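Convocatoria de participantes: estudio de uso de mobiliario auxiliar de baño y dormitorio

Referencia: Narkum / línea de almacenaje doméstico
Publicado el 24/06/2024

Narkum selecciona participantes para un estudio de uso prolongado de muebles auxiliares de pequeño formato. El objeto del estudio es registrar los hábitos de ordenación de productos de higiene y cosmética en viviendas con menos de un armario por ocupante. El trabajo de campo lo coordina Rasha Awwad; el tratamiento estadístico corresponde a Justinas Stankevičius.

Perfil requerido
Mayores de edad, residentes en vivienda habitual (propia o en alquiler), con baño o tocador de uso diario. Se admite un solo participante por domicilio. Quedan excluidos los empleados de Narkum y de su distribuidor Homley, así como quienes hayan tomado parte en la edición anterior.

Tareas
El participante recibe un mueble y lo utiliza durante ocho semanas en las condiciones normales de su domicilio. Cada semana cumplimenta un cuestionario en línea con tres bloques: contenido almacenado, frecuencia de apertura e incidencias. Al término del periodo se realiza una entrevista telefónica. No se solicita grabación de vídeo ni de audio en el domicilio.

Compensación
Pago único de hasta 7 euros por cuestionario válido, abonado por transferencia al cierre del estudio. El mueble se retira sin coste - el participante puede conservarlo si lo indica en la entrevista final. Los cuestionarios entregados fuera de plazo no se abonan.

Protección de datos
Las respuestas se almacenan con un código numérico, separadas de los datos de contacto, que se eliminan en febrero. El participante puede retirarse en cualquier momento y cobra los cuestionarios ya validados.

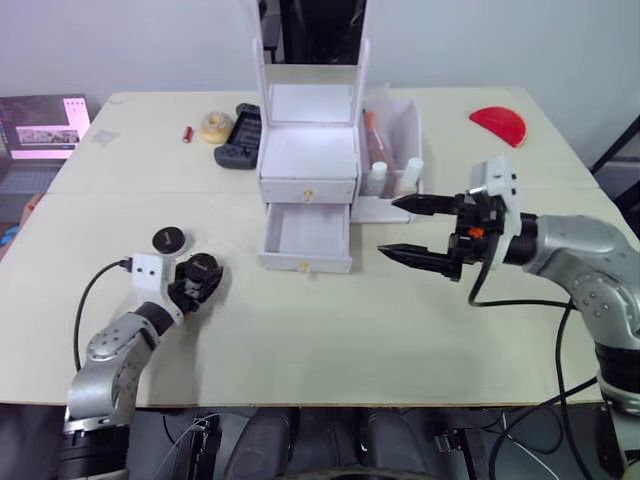 ¿Es necesario tener experiencia previa en estudios de producto?
La experiencia previa no se exige ni se valora en la selección. El único criterio, una vez cumplido el perfil, es la distribución por tipo de vivienda.

Solicitudes
Formulario disponible en la web de Narkum, apartado Estudios. Indicar tipo de vivienda, número de ocupantes y medidas libres junto al lavabo o tocador. Las consultas sobre pagos se dirigen a Zaid Daher, en administración. Las solicitudes incompletas no se tramitan.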